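Software Engineer, Manipulation Planning and Control

Location: Dulcombe, with one day a week at our Canport test site
Hours: full time, 37.5 hours; four days considered
Contract: permanent
Reports to: head of robot software
Start: September, or earlier if you are free

Ullow makes software for robot arms that do small assembly jobs. Our customers mostly build low-volume parts and change over often, so they need an arm that can be set up for a new part by the people who already work there. There are 11 of us. Most of us write code and all of us spend time with the hardware.

We are looking for an engineer to join the team that works on Munshi, our planning and control stack. Munshi takes camera input and a short task description and produces arm and gripper motion. It runs the same task code in simulation and on the real arm, and keeping those two in step is a large part of the job. Every change is tested in simulation first. Our nightly suite currently has 1,659 episodes across the full set of tasks, and last night's run passed 1,565 of them. The rest are what you would be working on. 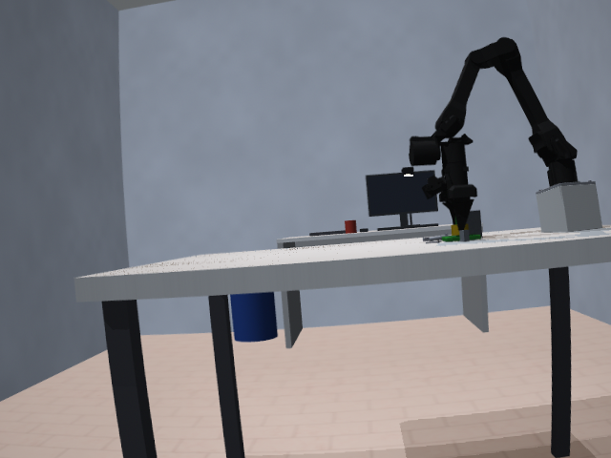

The simulated bench: arm, gripper and a small yellow part over a green piece.

The role

You would own the part of Munshi between the pose estimate and the joint commands. In practice that means the grasp selector, the local planner and the contact controller. The code is mostly C++ with Python on top for task scripts and analysis. We use a sampling planner for the long moves and a short-horizon optimiser near the work. The join between the two is not as clean as we would like, and sorting it out is likely to be your first project.

You would also share the upkeep of the simulated bench with two other engineers. The arm mount, the table, the monitor behind it and the other fixed items all come from a single config file, and the small parts are placed at random at the start of each episode. The collision model is built from the same file. We want someone who will keep that tidy and who will say so when a change makes it worse.

Day to day you can expect to:

Read the nightly results and sort failures into planner, perception, controller and simulator faults.
Write and review C++ and Python. All changes are reviewed, including those from senior staff.
Tune contact behaviour in simulation, then check it on the arm at Canport.
Add test episodes when a customer reports something we have not covered.
Write up what you changed in plain language for the support team.

Canport days are usually a Wednesday. We pay for the train.

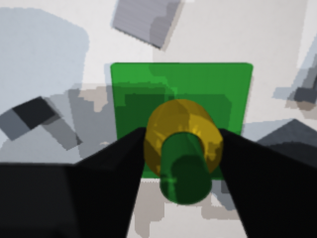 Peg tasks make up a good share of our regression suite and they will take up a good share of your first months. The tolerances are not tight by factory standards, but the tasks expose most of the faults we care about: small pose errors, a grasp that is slightly off centre, too much force once contact is made. Perception has its own trouble at this range. With a yellow ring around a green peg on a green plate, and hard-edged shadows across the plate, a segmentation model has very little to go on where the peg and the plate meet, and the fingers on each side of the ring take up a lot of the view as well. The planner has to cope with an estimate that carries an honest error, so you will work closely with the perception engineer on how that error is reported and used. At the moment we pass a single covariance per object. We think this is too coarse near contact, and we would be glad to hear other ideas.

What we need from you

At least 3 years writing software for robot arms, in industry or research.
Good modern C++ and enough Python to be comfortable in someone else's scripts.
Working knowledge of kinematics, collision checking and trajectory generation.
Experience with force or impedance control on real hardware.
Some time spent with a physics simulator, and a fair idea of what it gets wrong.

Useful but not required

Contact-rich planning, learned grasp models, camera calibration, real-time Linux, or any experience of running a large automated test suite. A degree is fine but we do not ask for one.

What we offer

Salary depends on experience and we will give you the band at the first call. 27 days' holiday plus bank holidays, a pension with matched contributions, and a training budget you can spend on courses, books or a conference. Hours are flexible outside 10 till 3. You can work from home two days a week once you have settled in. The Dulcombe office is on the first floor with a lift, and there is covered bike parking at the back.

How to apply

Send a CV and a short note, one page at most, about a robot fault you tracked down and how you did it. We would like the detail - logs, wrong guesses and all. Links to code are welcome if you have any you can share. Please do not send a portfolio video on its own.

The process is a half-hour call, a paid exercise using a cut-down version of Munshi, and a visit to Dulcombe to meet the team. The exercise should take an afternoon and can be done at a weekend. We reply to every application.

You must have the right to work in the UK. We cannot sponsor visas for this post. If you need any adjustments at any stage, say so in your note or ask on the call.

No agencies, please.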